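Home | Files | Notes | Issues

October, by Malou Hafþórsson

# lodeo-quilt-blocks

Hi! This is my list of patchwork block patterns, 200 of them, typed up from my grandmother's notebooks and a big pile of loose cards. I started it because I kept losing the cards (and because Inese Jankauskaitė kept asking me for the same star block over and over).

## What's inside

One plain text file per block. Each has the name, the finished size in inches and the cutting list. Seam allowance is always included in the cutting sizes, so please don't add it again! I did that on my first sampler and ended up with a very roomy pillow.

There are 3 blocks with two names. I kept both, and the second one goes in parentheses.

## Known problems

- Flying geese sizes are still a mess. Ásdís Overgaard is going through them.
- 2 cards had water stains right over the numbers, so I left those lines blank.
- Fabric amounts assume you cut carefully. I don't, so I buy extra.

## Using it

Print it, sew from it, change it, whatever you like. If you find a mistake, open an issue and tell me the block name and which line is off.

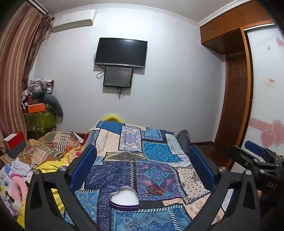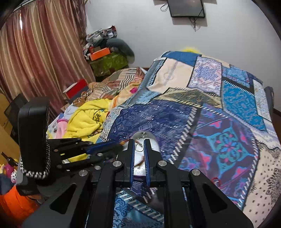

Patchwork on the bed, two views.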